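Who gets to turn a garage into a flat? Our term project on Gultville's rear-lane rule

When our tutor told us to pick a live planning question and follow it from start to finish, I was hoping for something with a tower in it. What we got was garages, and I have loved every minute of it!

Gultville council wants to let owners on the older streets convert buildings at the bottom of the garden into small homes, as long as they open on to a rear lane. At the moment you need a full hearing for each one. Under the new rule, anything below a set height would go straight to the planning office.
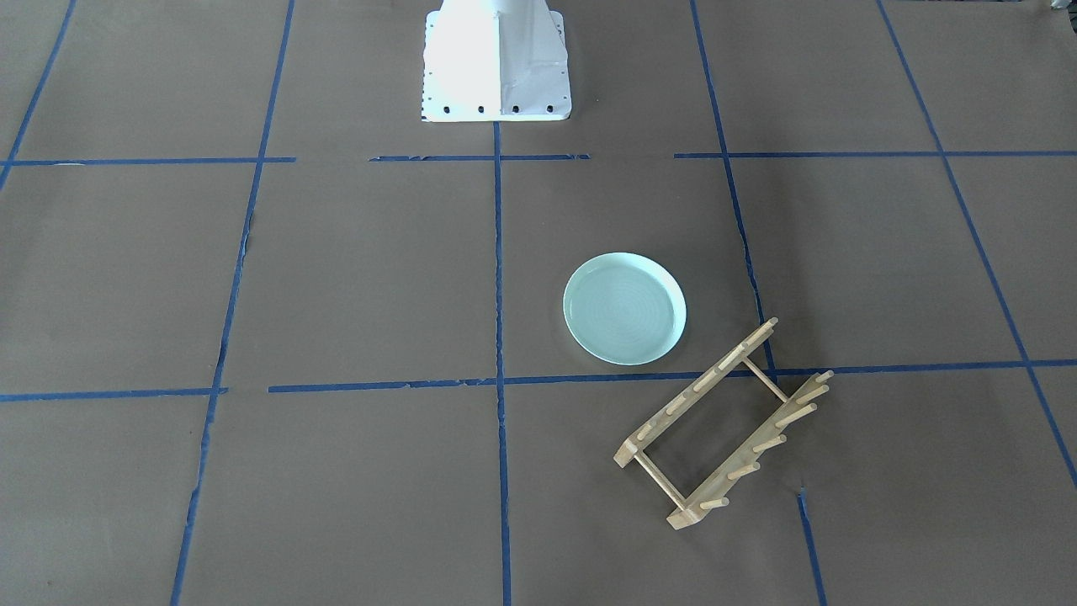
Busisiwe Tshabalala

I took the part of the project that dealt with the public meetings, and Seung-woo Ham read the planning files. He went through 100 past applications, which sounds dull until you start spotting the same objections coming back in the same words -- parking, bins, overlooked bedrooms, parking again.

The files also gave us our best finding. Most refusals had very little to do with the building itself. They came down to the lane: who owned it, whether it was lit, and whether a fire engine could get down it. Three of the lanes near Kamo Road have no recorded owner at all, and the draft rule doesn't say what happens there. I asked about this at the October meeting and was told it would be "looked at in the guidance". We have read the guidance (twice) and it isn't in there.

The meetings themselves were far livelier than I expected. Zodwa Ngubane, who has lived on Tudura Street since she was a child, wants a ground-floor home for her mother and has been waiting on a hearing date. Her neighbour Vusumuzi Jacobs is against the rule, mainly over drainage, and he brought his own map of where the water

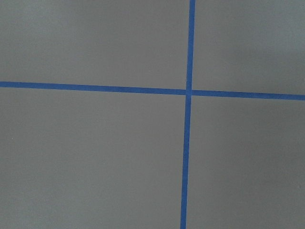

collects after heavy rain. It was a very good map. Seung-woo compared it with the council's drainage plan and found two gullies marked on the plan that Mr Jacobs says were paved over years ago, so we have added both to our list of questions for the planning office.

What we would change in the draft is fairly small. Settle the ownership of the lanes first, ask for a drainage check with every application, and keep a hearing for any building with windows facing a neighbour's garden. Seung-woo would go further and drop the hearing there too. We argued about it for most of a lunch break and have left both views in the full report.

Still to do: the interviews with tenants, and a reply from the planning office about the Kamo Road lanes.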